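The Scarf

Half past six and Anitha still hadn't packed it.

Everything else, yes. The coats were in the blue suitcase, the good shoes stuffed with socks, her mother's recipe tin rolled in a sweater. Taxi at seven. Flat 228 already sounded like somebody else's place – that hollow sound, every footstep coming back at you off the walls.

But the scarf. Cream, or it had been white once, she could never get a straight answer. Fringe at both ends gone to fuzz. It had hung on the hook behind the bedroom door for so long that the hook had left a little point in it, a nipple of cloth, and now she stood with it in her hands and didn't know how it went in.

Fold it? It wouldn't stay folded. Never had.

"Kristof," she called. "Come hold the other end."

No answer. Boxes scraping. Then him in the doorway with tape stuck to his elbow, Kristof De Haan, six foot something and scared of the landlord.

"We have to be down in the street by seven."

"I know when we have to be down."

"The van man is parked outside Agbayani's and she's already come out twice."

"Then hold the end and it'll be quick."

He held the end. Wrong, of course, bunched up in his fist like a bus strap.

"Not like that. Just the tips of your fingers. My mother did it with her sisters, every December, all the cloths out of the chest and back in again before the guests came. You pull, you twist, you bring it together. Two people. You can't do it with one."

"What happens if you do it with one?"

"It looks like laundry."

He laughed. First time all day. All week maybe. He shuffled his grip down to the last inch where the threads came loose and waited to be told.

She backed up toward the window. The cloth came up between them and sagged in the middle.

"Higher," she said.

He lifted. She turned her wrist over, and over again, and her end began to roll up on itself.
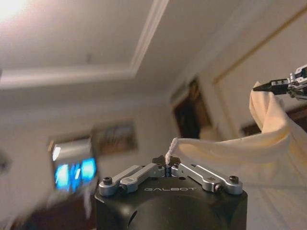 "Do I turn too?"

"No. You stay still. One turns, one stays."

"Which were you?"

She had to think. The chest, the smell of it, camphor and something like pepper. Her aunt's bracelets going. She'd been too short to reach, that was the truth, she had stood underneath and watched the cloths go over her head like weather.

"Neither," she said. "I was the one who got told to move."

Turn. Turn. Her wrist was starting to ache. The middle was slow to take it, it always was, the twist crept along from her side and stopped and crept again. Downstairs a horn. Long one.

"That's him," said Kristof.

"Let him."

"Anitha, he charges by the –"

"Stay still."

He stayed still. She could see him wanting to look at his watch. The streetlight had come on outside Jutov's, the orange one that had kept them both awake the whole first winter until they bought the curtains, and the curtains were in a bag now for the charity shop becuase the new windows were too wide. 526 nights, he'd worked it out on the back of the lease, he was like that. She'd told him it was a horrible thing to know. She had thought about it ever since.

"Are you going to cry?" he said.

"No. Are you?"

"A bit. Maybe in the van."

The twist got to him. She felt it arrive, a small tug, like a fish. Now came the part she did remember. You walk toward each other. You don't let go and you don't hurry, and the cloth folds in the middle and winds round itself, all on its own, the way a rope does.

She walked. He walked. Three steps, there wasn't much floor in it. The thing spun up between them into a fat cream rope and their knuckles knocked together.

"Huh," said Kristof.

"Give me your end."

He gave it. She tucked fringe into fringe and pushed the whole knot down the side of the suitcase, next to the shoes, and it stayed. It stayed! She zipped it before it could change it's mind.

Horn again. Then Mrs Agbayani's voice, coming up the stairwell, asking did they think the street was a parking lot.

"Keys," he said.

"On the counter."

"Both sets?"

"Both sets. Go."

He took the big case and went down sideways, bumping every stair. She stood one second longer than she needed to. Then she reached behind the bedroom door and unscrewed the hook with her fingers – it was loose anyway, it had always been loose – and put it in her coat pocket and ran.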